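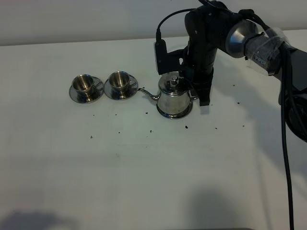
Course Materials > Music 200: Song and Text > Handout 5

Strophic songs, and what to do with verse four

Okay, so last time we got as far as the difference between a strophic song (same music for every verse) and a through-composed one (new music as the poem goes along), and then we ran out of time right when it was getting good. I'm picking up from there. Have the Druton songbook open if you've got it. If you only have the library scan, the numbering is different, so go by first lines.

Most people come into this course a little snobbish about strophic songs. I was too! It looks like the composer wrote one page and went home. But try writing one. The tune you come up with has to fit the happy verse, the sad verse, and the verse where the miller's daughter drowns, and it has to put its high note somewhere that won't land on "of" in verse three. That's a nasty little puzzle.

Stress and where it falls

Speak the poem out loud before you play anything. Tap the strong syllables. Now sing verse one and tap again. If the two sets of taps mostly line up, the composer set the poem closely. Then do the same thing with the last verse, which is where the trouble usually is.

Poets love to flip a foot at the start of a line ("Silent the road" where you were expecting "The silent road"). In verse one the composer sees it and allows for it. In verse four the flip comes in a different line, and now you've got a weak pickup note sitting under a strong word. You have three choices as a singer. You can drop the pickup and start on the beat. You can split a note in two. Or you can leave it exactly as printed and lean on the word anyway, and I like that one more than I probably should.

Keep an eye on slurs too. In the Werner edition a dotted slur means "only in some verses," and the editor doesn't say so until the notes at the back. The Rokier edition prints every verse out in full, so it's heavier to carry but much easier to mark up.

The piano between verses

Please don't skip the interludes when you listen. In a strophic song the piano's four bars between verses are the same four bars every time, but they come after different words, and your ear changes them. After a joke they sound pleased with themselves. After a death they sound awful. A good pianist will also do something tiny, like holding back the last chord or bringing out a line in the left hand you hadn't noticed before.

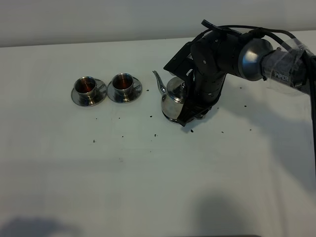 Isn't that just the performers fixing a lazy song? came one reply on the discussion board, and shouldn't the composer have put all that in the score? I think it's a fair complaint and I'd like us to spend some of Monday on it. My own answer is that the song leaves room on purpose, the same way a folk tune does. But look at number 22 before you agree with me, where I really do think verse three is a bad fit and no amount of clever playing saves it.

Modified strophic

This is the in-between kind, and you'll meet it all the time. Usually it's two or three verses the same, then a change: minor instead of major, a new accompaniment pattern, a stretched final phrase. When you find one, write down the exact word where the music first departs from verse one. Not the line, the word. It's nearly always worth a paragraph in your essay.

For next class

Pick one strophic song from the Druton book, up to number 22. Mark the stresses in the first and last verses, in pencil, on a copy. Then write 500 words on one spot where words and tune disagree and what you'd do about it if you were singing. Recordings are on reserve under Ríos, and the track list in that box is out of order, so check the first line before you start taking notes.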